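Simulation Practice Working Group
Minutes of the meeting held 12/12/2019 at the Wallham office

Present: Edgars Toom (chair), members from Plurolex, Vidton and Gruber. Wallham provided the room and took the minutes.
Apologies: one, from Vidton.

1. Previous minutes
Accepted with one correction. Under item 3 the word "shall" should have read "should" in the paragraph on naming. The corrected copy replaces the one on the shared drive.

2. Matters arising
The glossary is still in two versions. Gruber will merge them and send the result out before the next meeting. Plurolex asked that "episode" and "run" not be used for the same thing. Agreed, "episode" is kept.

3. Draft practice note on simulated manipulation tasks
The chair went through the comments received on draft 4. Most were wording. The following points needed discussion.

3.1 Scope. The note covers scripted and teleoperated tasks run in simulation with a single arm and a two-finger gripper. Vidton wanted mobile bases included. After discussion it was agreed to leave them for a separate note, and to say so in the first paragraph.

3.2 Start state. Each episode must begin from a recorded start state, with the random seed stored next to it. Plurolex reported that of 887 episodes it had checked from its own kitchen set, 51 could not be replayed. In most of those the seed had been saved but the scene version had not. Agreed that scene version becomes a required field. The same applies to the gripper model.

3.3 Wrist view. The draft says the fingers should stay visible in the wrist view through the whole episode. Gruber objected that this rules out some longer tools. New text was agreed: the fingertips should be visible when the gripper is empty, and the mounting angle of the view must be written down and kept the same for the set. Steep or tilted views are allowed. An operator who needs a level view should use the second, fixed one.

3.4 Surfaces and materials. There was a longer discussion on whether simulated rooms must use realistic materials. Vidton's position is that a window pane with a solid texture teaches the wrong thing about glass. Plurolex said its users care about grasping and do not look at the walls. No agreement on a requirement. The note will ask authors to list any background surface that stands in for a different material, in one line per surface. Plain untextured walls need not be listed.

3.5 Lighting. Flat lighting is acceptable for scripted tasks. For sets meant to train vision models, at least two lighting setups are recommended. Gruber asked whether "recommended" will be checked. It will not.

3.6 Collision and stop rules. An episode must end when the arm touches a wall or fixed furniture with more force than the limit set in the task file. The draft gave a single limit for all arms. This was removed - the limit depends on the arm and will be set by whoever writes the task. Stopped episodes are to be kept and labeled as stopped. They are not to be deleted or counted as failures of the task.

3.7 Sample review. The draft asked for a person to look at every episode before release. All members found this too much. Agreed that some 100 episodes per set be reviewed by a person who did not operate them, picked at random, with the result recorded. Smaller sets are reviewed in full.

4. Review form
Wallham showed a one-page form. Members asked for a larger comments box and for the "not applicable" column to be taken out of the start state section. Wallham to revise.

5. Timetable
Draft 5 to be sent to members by the chair. Comments to go to Wallham in writing, with paragraph numbers. The aim is to publish in May.

6. Any other business
Vidton asked if existing sets would have to meet the note. They would not, but a set that is reissued under a new version number would.

Meeting closed. Next meeting at Gruber, date to be confirmed.
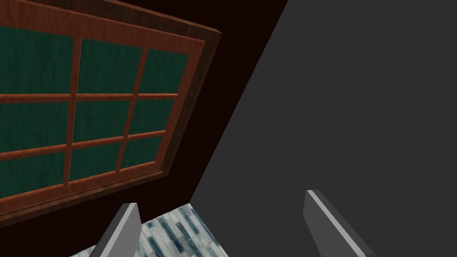

Comment received from Plurolex after circulation: We are fine with 3.6 as minuted, but please add that the force limit itself has to be stored with each episode. If it sits only in the task file and someone edits the file later, the stopped label can't be checked. We would also like 3.7 to say who keeps the review results and for how long.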